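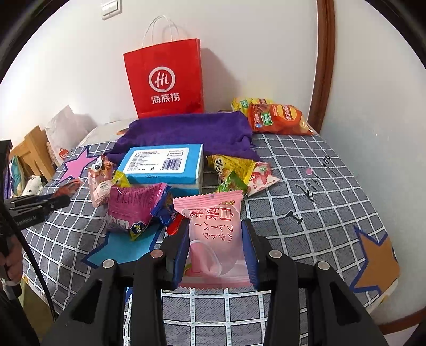 Flamero hand-held gripper kit: questions before you buy

Who wrote this?
I run a small buying-advice site and paid for the kit myself. Flamero didn't see this page before it went up.

What do you get for the money?
Two hand-held grippers with blue pads, a cable for each, and a year of Sustach, the software that turns your recordings into training files for a robot arm. The price when I ordered in March was $3649. The arm is extra, and the product page takes its time getting to that.

Can it hold a snack packet without crushing it?
It can hold one upright between the pads, with the crimped ends sticking out top and bottom. That's a fair test of the jaws and a poor test of the claim, which is that a robot will later do the same thing. A person squeezing a handle knows when to stop. Ask to see the arm do it.

Does it work in an ordinary home?
The grippers do. You can use them over a bed, with a patterned sheet and a pile of chip bags and wrappers in the way. Whether Sustach copes with that much clutter is a separate matter. I recorded 36 runs and it rejected 10 of them, with no reason given beyond "low quality."

Can two people use it at once?
Yes, one gripper each. Watch the cables. They are shorter than I'd like.

How long does setup take?
The box says 18 minutes. I needed most of an afternoon, and much of that went to a firmware update the manual leaves out.

Are the pads replaceable?
Flamero says so. I couldn't find any for sale, and support told me to "check back."

What happens when the Sustach year runs out?
You keep your raw recordings but lose the export button. I asked what renewal would cost and got a brochure.

Is there anything cheaper?
The Leltthorpe rental plan lets you try a similar pair for a month. The handles are clumsier, but you can send them back.

So should I buy it?
If you already own an arm that Sustach supports, maybe. If you're hoping the kit will tidy your snacks by itself, keep your money. I'd want to see new pads in stock and a written renewal price first.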